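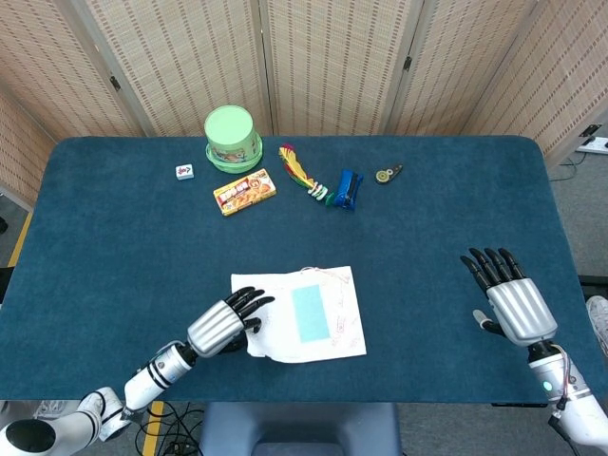
Budgeting for a two-armed robot workcell

A workcell budget is the full list of what you'll pay to get a robot working at a table, and I've now written enough of them at Drikwood to have opinions. People start with the arms (so did I!), but the arms are one line on a long sheet.

Hands

Jointed hands with fingers are usually quoted separately from the arms. Gasser, the reseller we use, lists them per side, so a pair means 2 lines and 2 service plans. Ask how long a replacement finger takes to ship. My first sheet left out spares completely, and I had to go back in July and beg.

Table and surroundings

This is the cheap part, and I love it. A felt-topped table, folding dividers, floor tape and power strips came to $1,032 on our last plan, with $149 of that for tape and cable covers. Measure the floor first – arms need elbow room, and so does whoever is standing beside them.

Things to handle

Small boxes, lidded tubs, game tiles, toys, paper. I set aside $500 a year and still run over, mostly on paper, which creases if you look at it wrong. Flat sheets are a good test to ask for in a vendor demo, by the way.

Lease or buy

Reto Camenzind at our Pledden site leases everything and swaps it out when the term ends. I buy, and keep old hands for parts. His sheet is tidier than mine.

Related articles
Mevgate controller licensing
Service contracts for robot hands
Floor planning for small labs
Leasing terms explained

We use cookies to remember your reading settings. Accept | Manage choices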